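## Old computers and the Niltermont drop-off

The electronics drop-off at the Wultarer Street depot is open again on Monday mornings. The gate opens at 8:00 and closes at noon. If you came last year, the entrance has moved to the east side, across from the Honda lot. Cars wait in one line along the fence, and the old gate on Wultarer Street is for trucks only.

Desktop computers are still the largest part of what comes in. Last year the depot took in 2359 items of all kinds, and the storage room was full of towers for most of the winter. A lot of them came from offices that had switched to laptops, and many of the rest had been sitting in basements. An older desktop can often be used again for email, schoolwork or bookkeeping, as long as it comes in whole and has been kept dry.
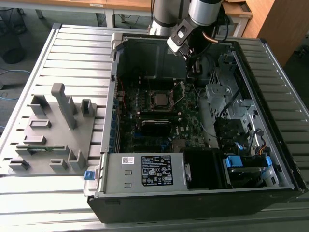 The town pays for the depot out of the regular waste budget. There is no charge for computers, keyboards, mice, printers or phones from Niltermont households. Old tube televisions and tube monitors carry a fee of $31 each, payable by card at the gate. Flat screens are free unless the glass is broken, in which case they are charged at the same rate as the tubes.

Small businesses may bring up to two desktop computers per visit without signing up. Anything more goes through Atel, the recycling company that has the contract for commercial loads. Atel will give a price over the phone and can send a truck. Schools and churches in town count as households for this purpose, so they don't need to call Atel, but they should let the depot know ahead of time if they are bringing a full van.

### Before you bring a computer in

Copy off anything you want to keep. Photos and tax files are what people most often call about afterward, and by then the machine may have left the depot. An external drive or a large USB stick is enough for most households. Open a few of the copied files on another computer before you let the old one go.

Sign out of your accounts as well. On some programs, a license is tied to one machine, and you may need to release it there before you can use it on the new one. The help page for the program will usually say so under "deactivate" or "transfer."

Then decide what to do about the drive.

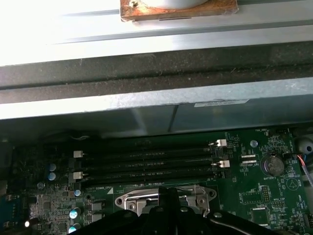

Should I take the hard drive out before I drop off the computer?

You can, and the depot will accept the computer either way. If you leave the drive in, it is erased before the computer goes to anyone else, and a drive that can't be erased is shredded. If you would like to keep the drive or destroy it yourself, take it out at home and put a strip of tape on the case with "no drive" written on it. Please leave the drive bracket and its screws inside in an envelope. Brackets are hard to match later, and a tower without one is often scrapped for that reason alone.

Leave the other parts where they are. Every year the depot gets towers with the memory or the power supply taken out, and these usually end up as scrap metal. A working computer is worth far more to the next owner than the loose parts are at home in a drawer.

Cables can go in a separate bag. Power cords are always wanted, and so are the older blue-ended monitor cables. Laptop chargers should be taped to the laptop they belong to.
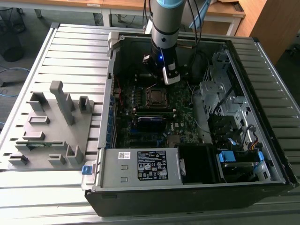

Batteries are handled separately. Loose laptop batteries and phone batteries go in the metal bins just inside the gate, with tape over the contacts. Do not put them in a bag with other items. A battery that has swollen should not be carried in a hot trunk for long or pressed flat to fit a box. Call the depot first, and staff will tell you where to park so it can be taken straight from the car.

Ink and toner cartridges go in the cardboard boxes next to the bins. Please take them out of the printer before you get in line. Toner that spills in a car is a nuisance to clean, and it should be wiped up with a cold damp cloth, since warm water can set it.

### Getting one of the reused computers

Niltermont residents can ask for a reused desktop at the library's front desk. The form is one page and asks for your address and what you plan to use the computer for. There is no income test. The computer comes with a keyboard, a mouse and a power cord. Monitors are given out when there are any, so say on the form if you already have one.

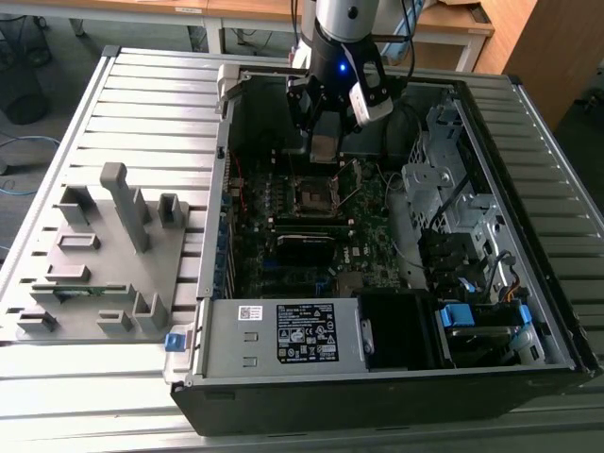 The wait this spring was more than two weeks, and it gets longer toward the start of the school year. Families who want a computer for a student should get the form in before the end of July. Pickup is at the library, not at the depot, and you'll need to bring proof of address. If something stops working in the first few months, bring the computer back to the same desk and it will be repaired or swapped.

The depot does not take refrigerators, air conditioners or smoke alarms. Refrigerators and air conditioners are picked up at the curb by appointment through the town office. Smoke alarms should be mailed back to the maker, and the address is usually on the back of the unit.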